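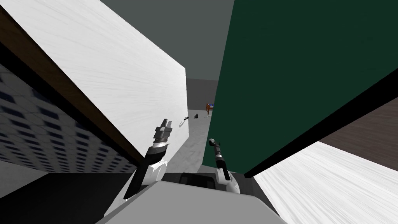 Bastos open day, Dromport – notes

Typed up on the train home, 19 Nov 2019, so excuse the state of it. Will tidy later. Probably won't.

Getting in

Doors at ten, queue already down to the bike racks. Studio is above a carpet shop, two floors, one lift, lift not in use. Badge, wristband, sticker over the phone camera. Then told we could peel the sticker off everywhere except the second floor. Mine left glue on the lens.

Coffee free till eleven. Missed it.

The talk

Ground covered: how Meter went from a puzzle game with a single screen to the thing it is now. First public build went out in September with 12 levels, current one has 70. Plenty of those are the old ones with the walls moved, and they said so, fair play. The early levels looked better to me on the big screen than they ever do on my phone. Less going on.

If you haven't played it – you've got a bar of charge, every move costs some, every wall you touch costs more, and you have to reach the exit with exactly nothing left. Not low. Nothing. That's the bit people bounce off. They showed a graph of where players give up and it falls off a cliff at level nine, the one with the two doors. Big groan in the room. We've all been there.

A new easy mode is coming that lets you finish with a little charge left over. Mixed reaction. I'm for it, my sister would actualy finish the thing.

Hands on

Four rows of tablets, ten minutes each, staff calling time. I got:

– Bultemside, the new world. Wet docks, cranes, tide comes in every thirty moves and changes the floor. Very good. Played it twice by rejoining the queue.
– Level editor, early version. Drag walls, drop a start and an exit, press test. It crashed on me when I put the exit on top of the start. Told someone, they wrote it down, they had a whole page of that already.
– Versus mode. Two players, one bar. Lost both. Didn't enjoy it, too loud in there to think.

Editor levels will be shareable by code. Asked whether you can lock a level so no one edits your copy, answer was "we want to", so no.

Touch controls on Bultemside feel a touch heavier than the rest of the game. Swipe, slight pause, then it goes. Could have been the tablets, they'd been hammered all morning.

Leaderboard

Daily score challenge on the landing, single machine, name in chalk if you made the top five. My best was 1,965. Leader at lunch had 3,549 and a small crowd round him. I watched two of his runs and still can't see how he gets past the first crane without touching it. He waits. I think that's all it is. Tried waiting, got 800 odd.

Second floor

Sound room, short visit, groups of six. The door noise in Meter is a filing cabinet drawer slowed down. Heard it plain, then heard it in the game, can't unhear it now. Also listened to three versions of the out-of-charge sound and voted by hands. Mine came last.

No photos up there so nothing to show. The other thing on the wall I'm not supposed to mention.

Money

Someone asked about adverts. No adverts in the paid version, one between worlds in the free one, Bultemside is a free update for eveybody. Level packs maybe next year, no price given. Questions got cut short after that as the second group was waiting on the stairs.

If you go to the next one

Get there before ten. Eat first, the nearest food is a garage. Take headphones with a proper plug, the tablets are old and the spare pairs ran out. Walk from Dromport station is fifteen minutes and uphill all the way, the bus goes twice an hour but stops on the wrong side of the ring road.

Didn't see the merch table till I was leaving. Badges gone, posters left, got one, bent it on the train.

Still to do: upload my Bultemside notes with the tide timings, check the thirty moves thing as I only counted it once, and have another go at level nine.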